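4 Oiling and first use of the worktop board

This section applies to Danholm edge-glued boards supplied untreated. Boards supplied with the Dison factory finish need only steps 6 to 8. Read section 3 (Unpacking) before you start.

4.1 Before you begin

Leave the board in the room where it will be used for two days with all wrapping removed. Stand it on edge against a wall with spacers behind it so that air can reach both faces. Do not lean it against a radiator.

You will need:
Board oil, Miltdale grade 2 or equal
Lint-free cloths
Abrasive paper, 180 and 240 grit
A soft brush or vacuum cleaner with brush head
Nitrile gloves

CAUTION: Cloths soaked in oil can heat up and catch fire on their own. Lay used cloths flat outdoors to dry, or soak them in water and seal them in a metal tin. Do not leave them in a heap.

4.2 Preparing the surface

1. Check both faces for dents, glue residue and raised grain. Small dents can be lifted with a damp cloth and a warm iron. Let the board dry overnight before you go on.

2. Sand both faces and all four edges with 180 grit, working along the planks. Do not sand across the glue lines.

3. Wipe with a cloth wrung out in clean water. Wait until the surface is fully dry, then sand lightly with 240 grit.

4. Remove all dust with the brush or vacuum cleaner. Dust left in the seams will show as pale lines under the oil.

Note: Streaks, swirls and changes of colour between planks are natural and are not covered by the guarantee.

4.3 Applying the oil

5. Stir the oil. Pour a small amount on to the board and spread it along the grain with a cloth. Leave it for 15 minutes, then wipe off everything that has not soaked in. Turn the board and repeat on the other face. Both faces must receive the same number of coats, otherwise the board may cup.

6. Wait at least 8 hours and apply a second coat in the same way. On Dison-finished boards this is the only coat required.

7. Allow the last coat to harden for 16 hours at normal room temperature. Do not cover the board during this time.

8. Lay the board flat on its table or base frame. Check that it does not rock. If it does, correct the base; do not force the board down with screws.
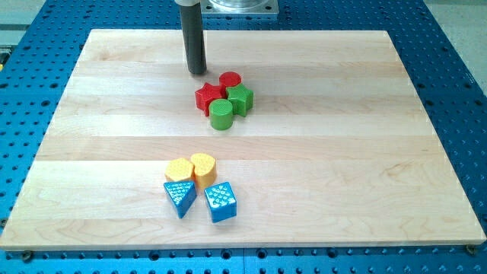

4.4 Fixing to a base

Fixed boards must be free to move across their width. Use the slotted brackets from the Ibrahim fixing kit and place each screw in the middle of its slot. Tighten by hand. Do not glue the board to the base.

4.5 Routine care

Wipe with a damp cloth and dry at once. Do not use scouring powder, bleach or steam. Re-oil when drops of water no longer stand on the surface. For stains and burn marks see section 6.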